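Telmont Bench Project: where we have got to with the gripper trials
Progress report to the Clivholm fund, for the period ending in August

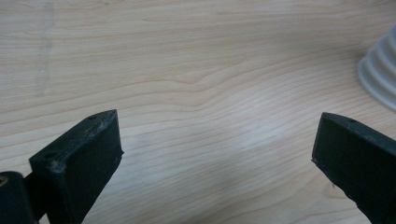 Hideaki Nagano wrote back to our last report asking whether we were still comparing like with like, given that the Kudo fingers had been in use for longer than the Cornar ones by the time the counts were made. It was a very fair point, and it has shaped a good deal of what we did over the summer, so I shall begin there.

When the grant started we had hoped to run both pairs of fingers side by side from the first week. The Cornar pair came late, and in the meantime we got on with the Kudo pair, as anybody would with a new thing on the bench. By the time the second pair was fitted, the first had already done a good many pick-ups and its faces were no longer fresh. We have now set those early figures aside (they are still in the shared folder, if you would like them) and begun again with new pads on both.

Since the restart we have logged 416 attempts, split evenly between the two pairs. Each session is 52 attempts, with the starting position of the object moved a little every time according to a list drawn up beforehand. Despina Tomić wrote the list and has been very patient with the rest of us, who kept losing our place in it. We lost one session completely when the controller stopped saving halfway through and had to be done over the following morning, and I have not counted the spoilt one.

As to what we are finding, I would rather be cautious. The Kudo fingers are better with small, hard things and close more evenly. The Cornar fingers are kinder to anything soft, though they are slow to let go, and twice they carried an object back with them when they ought to have left it behind. The wide opening has been a real help with both, and I am glad we held out for it when the narrower mount was so much cheaper.

The camera has given us more bother than the fingers. Having it mounted on the tool means the view goes wherever the hand goes, which is what we wanted, but a shiny tabletop under overhead lights makes for bright patches, and the software sometimes takes the edge of one for the edge of an object. We tried turning off half the lights, which cured that and made everything else worse. A matt sheet for the bench is on order and I shall report on it next time.

On money, we are a little under where we expected to be, mostly thanks to the late delivery. We should like to put £50 of the difference towards spare pads and keep the rest for the controller, which may need replacing before the winter. Could you let us know whether that needs a formal request, or whether this will do?

Still to come are the heavier objects and the long run, which we plan to start on a Sunday when the building is quiet. You would be very welcome to drop in on either.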